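Cleltier Ward Returns

A table of local council election results for the borough of Sinmont, ward by ward and candidate by candidate, typed up from the notices the clerk pins to the door of the counting hall. There are 2235 rows. Each one is a person who wanted to be a councilor, which tells you something about Sinmont.

What is in it

One CSV, returns.csv, with columns for ward, contest, candidate, party, votes, and elected (yes or no). Byelections have a "b" after the contest number. Spoiled ballots go in the notes column, along with whatever the returning officer wrote in the margin. Please don't tidy the margins. 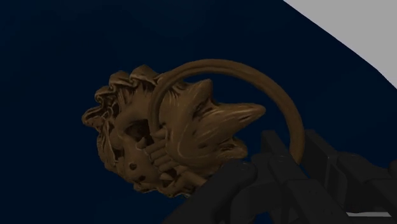
Lion-head door knocker, computer render.

Known problems

Parties in Sinmont rename themselves whenever they lose. The party column keeps the name as printed on the ballot, so the Talukder Residents and the Talukder Independent Residents are separate, even though they share a leader, a newsletter, and a grudge. If you want them merged, parties_map.csv has Teun Martens's best guess. Gobnait Lynch has a different best guess, filed as an open issue with 400 comments.

Turnout is missing for the older contests. Two notices disagree with themselves — the votes add up to more than the ballots issued — and we left them that way, flagged "sic". Votes over 1000 are stored without commas. The May file had commas and we are still finding them.

Ties are marked in notes. The elected column shows who won the coin toss.

Loading it

Any spreadsheet will do. If yours turns ward codes into dates, that is between you and your spreadsheet. The Sudum import script still works but prints a warning in capitals, which Liam McGrath refuses to change.

Corrections

Open an issue with the ward, the contest, and a scan of the notice. "I remember winning" is not a source. Arnulfo Cuervo reviews candidate names and Catríona Heffernan does everything with an accent in it.

License: CC BY 4.0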